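Orquestra de Câmara de Husbridge

A Orquestra de Câmara de Husbridge é um conjunto dedicado ao repertório sinfônico leve, à música de cinema e à criação contemporânea. Nasceu como grupo de cordas ligado ao coro de Drirlow e ganhou sopros e percussão quando passou a ocupar o Teatro Claltarcombe, sala de acústica calorosa e, para muitos ouvintes, uma das melhores da região para se escutar um naipe de violoncelos.

Direção artística

O maestro Toshio Amano assumiu a orquestra depois de uma longa passagem pelo Conservatório Minami, onde ensinava regência e orquestração. Sob sua batuta, o conjunto chegou a 40 músicos fixos e desenvolveu uma sonoridade brilhante, com metais de uma precisão admirável! Amano costuma reger de cor e apresenta cada obra ao público antes de tocá-la, hábito que se tornou marca registrada das noites de Claltarcombe.

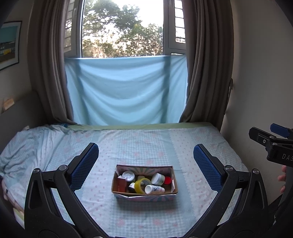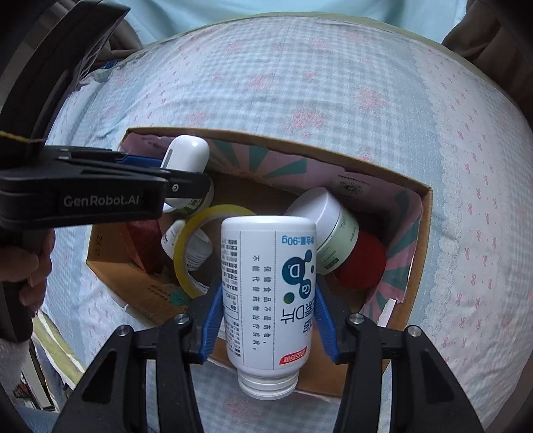

Caixa de papelão aberta, com estampa de raios; na segunda imagem, também um frasco branco com rótulo em chinês.

Repertório

Além das trilhas sonoras, que lotam a sala todo mês de fevereiro, a orquestra mantém um ciclo de serenatas e suítes pouco ouvidas. O arquivo reúne mais de 212 partituras, entre elas quatro encomendas a compositores locais. A mais conhecida é a vibrante "Suíte do Porto", de movimentos curtos e ritmo contagiante, com um solo de clarinete que arranca aplausos antes mesmo do acorde final.

Gravações e atividades

A discografia compreende quatro álbuns, todos registrados ao vivo. O primeiro, "Noites de Drirlow", continua sendo o favorito dos admiradores pela leveza das cordas no adágio de abertura. Os ensaios gerais são abertos a estudantes, que podem acompanhar a partitura na galeria e conversar com os músicos no intervalo.

Ver também: Coro de Drirlow; Teatro Claltarcombe; Conservatório Minami.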